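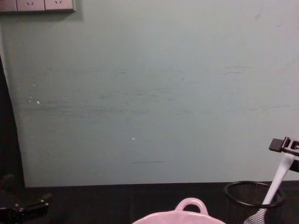 Wand mit Steckdosen über einer schwarzen Tischplatte

Exkursion des Studiengangs Game Design zum Entwicklungsstudio Mustik

Im Oktober 2026 besuchten Studierende des dritten und fünften Semesters im Rahmen des Moduls "Produktionsprozesse in der Spieleentwicklung" das Studio Mustik in Ferkach. Die Exkursion diente der Vorbereitung auf das Praxissemester und wurde durch die Studiengangskoordination begleitet. Vorgesehen waren eine Führung durch die Abteilungen, zwei Fachvorträge sowie ein Werkstattgespräch über den Berufseinstieg.

Mustik entwickelt seit neun Jahren Abenteuer- und Strategiespiele für PC und Konsole. Die Begrüßung übernahm Margaux Guérin, Leiterin der Produktion. Sie stellte zunächst die Gliederung des Hauses in Programmierung, Grafik, Leveldesign, Ton und Qualitätssicherung vor und ging anschließend auf den laufenden Titel "Drondinton" ein, ein rundenbasiertes Aufbauspiel, dessen Veröffentlichung für den kommenden Mai geplant ist.

Der erste Vortrag behandelte die Produktionsplanung. Anhand der Aufgabenverwaltung zu "Drondinton" wurde erläutert, wie ein Spielkonzept in einzelne Arbeitspakete zerlegt wird und an welchen Stellen die Abteilungen voneinander abhängen. Zum Zeitpunkt des Besuchs waren 206 Aufgaben offen, ein erheblicher Teil davon entfiel auf die Benutzeroberfläche. Frau Guérin wies darauf hin, dass Änderungen an der Spielmechanik in einer späten Phase fast immer die Texte und damit auch die Übersetzung betreffen. Die Studierenden erhielten Einsicht in einen abgeschlossenen Meilensteinbericht und konnten Rückfragen zur Aufwandsschätzung stellen.

Im zweiten Vortrag stand der Editor Bodin im Mittelpunkt, eine Eigenentwicklung des Studios. Mit dem Werkzeug werden Landkarten aus vorgefertigten Bausteinen zusammengesetzt und unmittelbar im Spiel erprobt. Die Bibliothek umfasst derzeit 400 Bausteine. Die Leveldesigner führten vor, wie eine Karte mit Wasserläufen, Wegen und Siedlungsflächen angelegt wird, und gingen auch auf die Grenzen des Systems ein - insbesondere bei Höhenunterschieden sind weiterhin Korrekturen von Hand erforderlich.
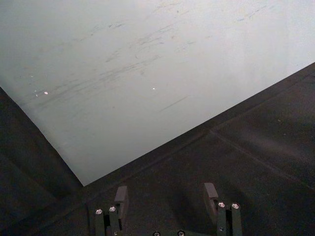
Helle Fläche mit Schrammen und Wischspuren

Am Nachmittag arbeiteten die Studierenden in sieben Kleingruppen. Jede Gruppe erhielt den Auftrag, für eine vorgegebene Karte ein Einführungskapitel zu skizzieren, das ohne erklärende Texteinblendungen auskommt. Die Ergebnisse wurden im Plenum vorgestellt und von den Fachleuten des Studios kommentiert. Besonders ausführlich wurde ein Entwurf besprochen, der die Steuerung der Kamera über den Verlauf eines Flusses vermittelt. Kritisch angemerkt wurde bei mehreren Gruppen, dass zu viele Spielelemente gleichzeitig eingeführt werden.

Das abschließende Werkstattgespräch galt den Bewerbungsunterlagen. Nach Angaben des Studios wird bei der Auswahl von Praktikantinnen und Praktikanten vor allem auf kleine, fertiggestellte Arbeiten geachtet. Der eigene Anteil an Gruppenprojekten solle im Portfolio eindeutig ausgewiesen sein. Für Bewerbungen im Bereich Programmierung wird um lesbaren und kommentierten Quelltext gebeten, für den Bereich Grafik um Arbeitsstände neben den Endfassungen.

Die Studierenden reichen ihren Exkursionsbericht bis zum Ende der Vorlesungszeit über die Lernplattform ein. Der Bericht ist Bestandteil der Modulprüfung und soll einen der beiden Fachvorträge vertiefend behandeln. Unveröffentlichte Inhalte aus "Drondinton" dürfen darin beschrieben, jedoch nicht abgebildet werden. Anfragen zu Praktikumsplätzen bei Mustik sind zunächst an das Praktikumsbüro des Fachbereichs zu richten.

Der Studiengang dankt Frau Guérin und den beteiligten Abteilungen für die Vorbereitung und die Bereitschaft zum fachlichen Austausch. Eine Fortsetzung der Zusammenarbeit - zunächst in Form eines Gastvortrags zum Thema Leveldesign - ist vereinbart.

Weitere Meldungen

Anmeldung zum Praxissemester: Fristen und Unterlagen
Neue Öffnungszeiten des Tonstudios
Rückblick auf die Semesterausstellung Game Design
Wahlmodul "Erzählen in interaktiven Medien": Restplätze verfügbar
Hinweise zur Anfertigung von Exkursionsberichten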